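Tremwood Slim 131 Beverage Cooler: Review After Eleven Months

Posted Jan 14, 2018

The Tremwood Slim 131 is a freestanding compressor cooler sold for canned and bottled drinks. The number in the name is the rated capacity in standard 12-ounce cans. I bought mine last February to replace a Matgate thermoelectric unit that could not hold a set temperature once the garage got warm. It has been running without a break since then, apart from one power outage.

Setup was simple. The cabinet ships with the handle off and the door hinged on the right. Reversing the door took four screws and a hex key that is not in the box. The manual asks for two inches of clearance at the back and says nothing about the sides, although the condenser coil is built into the left wall. I left an inch there and the panel gets warm to the touch, which I gather is normal for this layout.

The rated capacity assumes all shelves are in the lowest-loss positions and every can is the standard diameter. Tall cans do not fit upright on the default spacing. Move one shelf up a notch and they do, but the shelf above then only takes cans lying down. Bottles are worse. Plan on well under the printed figure if you keep a mix.
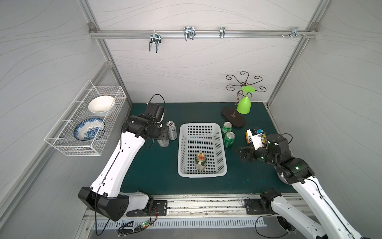 Temperature control is the strong point. I set the dial display to 38 degrees and left a probe thermometer on each shelf for a week. The middle shelf stayed within two degrees of the setting. The bottom ran colder, as expected, and the top ran three degrees warm when the door was opened often. A full load of room-temperature cans needed most of a day to come down – do not load it the afternoon of a party.

Power use is reasonable. The label says 900 watt-hours per day. My plug meter averaged 700 in winter and 1073 in July, when the garage was hot. The Matgate drew more than that and cooled less.

Noise is a low hum when the compressor runs, plus a click at each start. In a garage it does not matter. In a small apartment I would want it in another room.

Two complaints. The wire shelves flex under a full row, and light cans lean into the gaps between the wires. A cut sheet of shelf liner fixed this, at some cost to airflow. The interior light is also on a manual switch, so it stays on if you forget it.

I also looked at the Drullitz two-zone model and the smaller Nông countertop unit. The Drullitz has better shelves, but it costs a good deal more and the second zone is wasted if you only store cans. The Nông is quiet and too small for my use.

Rating: 4 out of 5. One point off for the shelves. Replacement door gaskets are listed on the Tremwood parts page – I have not needed one yet.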